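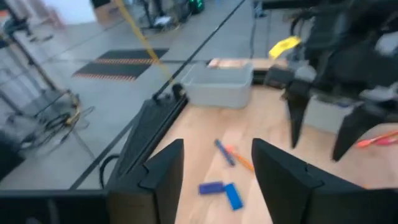

I've been grumpy about success rates for a couple of years now, and the Ekis paper finally gave me a good excuse to write it down. Their headline number is 63 percent on a tabletop tidying task, with a policy trained on 3,000 demonstrations, and everybody I talk to has the same reaction: only 63? Then they go look at somebody else's 90-something and decide that method must be better. But look at what tidying means. You've got a thin blue marker lying next to an orange pen, both on a diagonal, and two blue blocks so close together they nearly touch, and a gray bin toward the back of the table. Going for one of those blocks without bumping its neighbor is a different job from grabbing a lone cube in the middle of a clean table! A single percentage mashes those two jobs together and calls it a score.

The part of the paper I love is the table in the appendix (of course it's in the appendix). They split every failed run by the first thing that went wrong. Not the last thing, the first. So if the arm nudges a pen, then chases it, then runs out of time, that goes down as a nudge. I wish everyone did this. Most of us write "timeout" and go get lunch.

I ran a much smaller version of this myself last July on our setup, which we call Baltholm for reasons that made sense in a group chat. We had 700 demonstrations and did 100 test runs, and I went back through the failures with a spreadsheet and a lot of coffee. I'd been telling people our problem was grasping. I was wrong! Most of our trouble started before the fingers closed at all - the arm would hang over two objects and drift back and forth between them like me in front of an open fridge. We'd spent weeks fussing with finger pads.

Now, the pushback. A friend on the Thorlacius project says first-failure labels are too subjective, and that two people watching the same run will pick different moments. Fair enough. We had arguments about it too, some of them pretty silly. But I'd take a slightly fuzzy label over a very crisp number that tells me nothing about what to fix on the next try. Have two people label the runs and publish how often they disagree. That's useful information too.

I also think the wrist camera deserves more of the blame than it gets. When the gripper comes down close, its own fingers fill up a big chunk of the view, and that's right when the policy has to choose between neighbors. Ekis barely mentions it. I'd love to see the same breakdown with the wrist view switched off for the last part of the reach, even if the score drops.

The Prollotska benchmark is taking suggestions for its next round, and mine is already in: make the failure table required, on the front page, right beside the percentage.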